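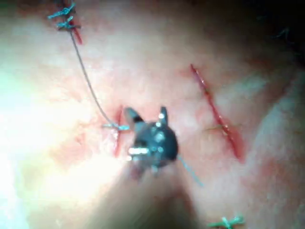
Page 2 of 60

Re: Suture sizing in the stock catalog, USP or metric?

gmarsh_stores
Posted 2023-07-31

Picking this back up from the previous page. We have 132 suture lines in Irnero and the size field is free text. Current contents include 3-0, 3/0, 000 and "2 metric", all meaning the same synthetic thread. Search treats them as four items, so we reorder stock we already hold. I want one format before the next count.

tpol77
Use metric. It is the diameter in tenths of a millimeter, so it sorts correctly as a number. USP runs backwards once you get below size 0, and a spreadsheet will turn 3-0 into a date if you let it.

gmarsh_stores
It already has. The February export had a column full of March.
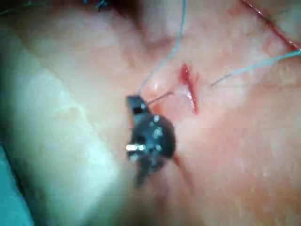 Re: Re: Suture sizing in the stock catalog

Natalina Marchetti
I disagree with metric as the display field. Our surgeons ask for 4-0, the pick list says 1.5, and someone has to translate at the shelf. Store both. Metric goes in a numeric field for sorting, USP in a text field for people. Also record the material class, as the two systems do not line up the same way for collagen. Catgut marked 3-0 is 3 metric and synthetic 3-0 is 2 metric.

tpol77
Two fields means two chances to get it wrong. Who checks that they agree?

Natalina Marchetti
A lookup table. You enter USP and class, and metric fills itself in. Ours has 60 rows and took one afternoon.
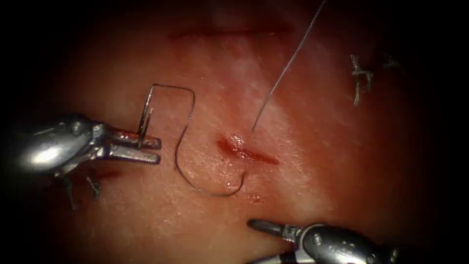
The only manual step left is needle code, which every supplier writes differently. We keep the supplier's code as printed and add our own columns for curvature, point type and length in mm.

Graham Goodall
Moved a similar list from Clilodeo to Tikholm last year. Check the field length on import. Ours cut off descriptions without a warning and the part that went missing was the thread length, so 45 cm and 75 cm packs merged into one record.

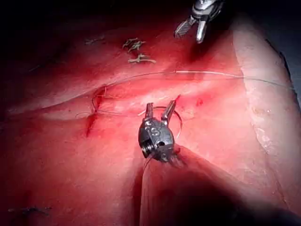
We had to split those again by lot number. Export the old table first and keep it read-only.

gmarsh_stores
Thanks. Going with two fields and the lookup. Does the table handle 5-0 braided and monofilament as one row?

Natalina Marchetti
Yes, same class, same diameter range. Construction is a separate column.

tpol77
Still think one field.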